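I'm after two people to help me at the Drostari craft room this winter, starting in December, and I'd love it if at least one of you could sew (I can't, not really, my hems are a disgrace).

It's a small place, upstairs from Ngô the bakery, so you will smell of bread by lunch. We teach evening classes in mending, candle making and bookbinding, mostly to people coming straight from work who are tired and want a cup of tea first. You'd set up the tables, hand out supplies, help anyone who gets stuck and wash up with me afterward. Treasa Hegarty runs the bookbinding and she likes a quiet helper. I'm the opposite, sorry!

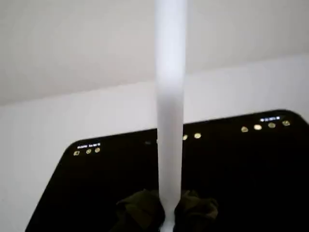 White on pale gray, with a bit of dark cloth.

Shifts run from 5 pm until 9, two or three evenings a week, and we can work around school or kids. You don't need any teaching experience. If you've ever shown your aunt how to thread a needle without sighing, you'll be fine. Pay is hourly and we can talk about it when you come by. Classes are free for you too, including the ones you're not working.

Drop a note in at the bakery counter with your name and number, or ask for me, Cúc Bùi. Giang Lò on the till will pass it up.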